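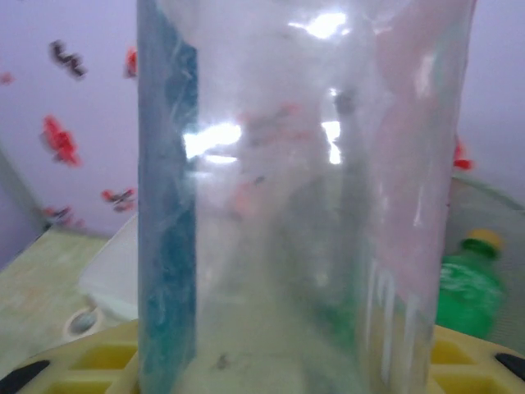 Rapport de projet : les machines savent-elles déjà faire les corvées ?
Réka Pintér, projet de fin d'année, encadrement M. Morin

1. Question de départ

Le sujet proposé en septembre était large : dire si un bras robotisé peut aujourd'hui prendre en charge des tâches simples de maison ou de magasin. J'ai retenu le rangement d'objets courants en plastique, sur une table, avec une pince à deux doigts. Le nettoyage des sols et le pliage du linge ont été laissés de côté, le premier étant déjà bien couvert par les aspirateurs autonomes et le second demandant du matériel que je n'avais pas.

2. Matériel et méthode

Les essais ont été faits avec un bras Goken, piloté par le logiciel Sesine. La caméra est fixée au poignet. Elle voit donc l'objet de très près au moment de la prise, et presque rien d'autre. J'ai réalisé 200 essais, répartis sur 3 semaines. Un essai était compté comme réussi si l'objet était saisi, soulevé et reposé dans la zone prévue en moins de 30 secondes, sans intervention de ma part.

3. Résultats

Les bouteilles opaques de couleur vive posent peu de problèmes. Le contour est net et le bouchon donne un repère pour l'orientation. Une bouteille couchée est plus lente à prendre, car le poignet doit tourner avant de descendre.

Les récipients transparents sont la vraie difficulté. À travers une paroi un peu trouble, la caméra reçoit à la fois le plastique, les reflets de l'éclairage et ce qui se trouve derrière. Le logiciel prend parfois un reflet pour un bord, ou vise un objet du fond. Sur les 200 essais, 23 ont échoué, et la plupart de ces échecs concernent un récipient transparent. Deux fois, la pince s'est refermée à côté.

Un mur décoré complique aussi la détection. Des motifs rouges ou noirs placés derrière la table sont proposés comme objets à saisir, surtout quand ils apparaissent juste au bord du récipient. J'ai fini par limiter la zone de recherche au plan de travail, ce qui règle ce point mais oblige à refaire le réglage à chaque déplacement du bras.

4. Comparaison avec un magasin

J'ai visité la réserve du magasin Tredgate. Les employés y rangent des bacs de toutes tailles sans s'arrêter pour les regarder. Le responsable m'a dit qu'il accepterait une machine lente, à condition de ne pas avoir à la surveiller. Mon installation ne remplit pas cette condition.

5. Bilan et suite

Pour des objets opaques connus à l'avance, la tâche est faisable. Pour un intérieur ordinaire, je réponds non à ce stade. La suite du projet porterait sur un éclairage diffus et sur un capteur de contact au bout des doigts, afin de confirmer la prise sans dépendre de la seule image.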